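Balamora opens lunch counter the size of a table

BALAMORA, 16 June 2019. Bellora, the company that has spent years persuading offices to put in bigger cafeterias, today announced a smaller one. The Bellora Counter is a complete lunch shop on a single tabletop, and it opens to the 500 people who work in the Worku building, many of whom have been eating crackers at their desks.

The counter sells sandwiches, snacks, cold drinks and hot meals in foil containers. Customers put what they want on the tray in the middle and pay for it. There is no loyalty card. 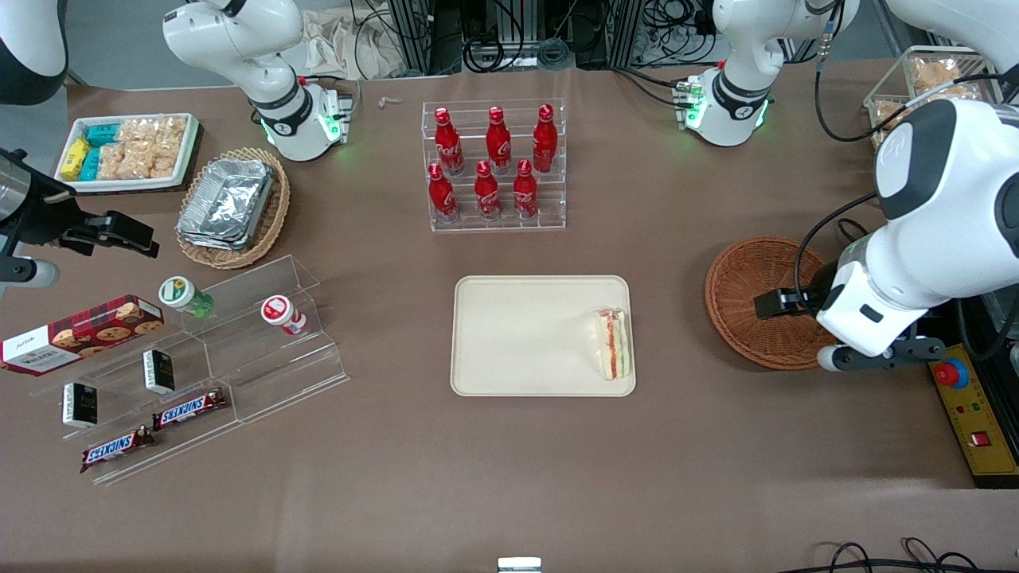 The Bellora Counter, with a wrapped sandwich on the tray and Coca-Cola on the tiered rack.

"We asked people what they wanted from lunch, and 81 of them said a sandwich," said Corina Voicu, head of small shops at Bellora. "We had hoped for something more visionary, but we can do a sandwich."

The baskets are wicker, a point on which the design team would not bend. The bottle rack is clear, so that shoppers can see when the soda is running low and behave accordingly.

A second counter is planned for the Wulance offices in November. Orders for groups of more than 6 should be placed the day before.

Press contact: Corina Voicu, Bellora, extension 198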